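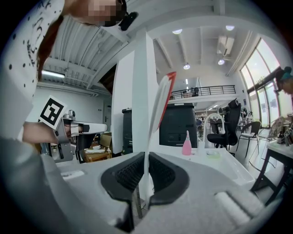 **Figure 3.** Operator with a hand-held gripper carrying a fiducial marker, seen from a second gripper holding a thin white object with a red edge. The operator's face is pixelated.

## 4.2 Rules for Recording with Hand-Held Grippers

The recording rules used at the Dradwood site were drawn up after the first Quintanilla trials, in which each operator was free to choose a working style. The resulting data were hard to compare across operators. Version 2 of the rules, which applies to all recordings reported in this paper, sets out what must be done before, during and after a session. Figure 3 shows two grippers in use in a furnished room with large windows.

**Markers.** Where a gripper carries a fiducial marker, the full black border and the white margin around it must be kept clean and free of tape. A marker may be tilted during normal motion, but it must not be covered by the operator's hand at the start of a recording. Worn markers are replaced as a set, and the tracking check is then repeated before work resumes.

**Finger pads.** Pads are inspected at the start of each session and again after every 500 grasps. A pad with a torn or smooth inner face is withdrawn. Thin and flexible objects need special care - a small difference in closing force can bend them - and operators are instructed to close the trigger slowly and to stop at first contact. Pads are replaced after 1000 grasps, whatever their condition.

**Room conditions.** Sessions may be held in ordinary working rooms. Daylight is permitted, but direct sun on a marker is not. Furniture and small objects unrelated to the task may remain in view, provided that they are not moved during a recording. Any change in the room is entered in the session log under the Flirnulska naming scheme.

**Privacy.** The faces of operators and bystanders must be pixelated before a recording leaves the site. This applies equally to people in the background who take no part in the task. Names are not stored with the recordings, and screens or papers showing personal details are to be removed from the room in advance.

**Acceptance.** Of the recordings submitted under these rules, 906 passed review and were entered into the Nondotden archive. A recording was rejected if marker tracking was lost during a grasp or if the session log was incomplete. Rejected recordings were kept apart from the archive and were not used in the tests described in Section 5.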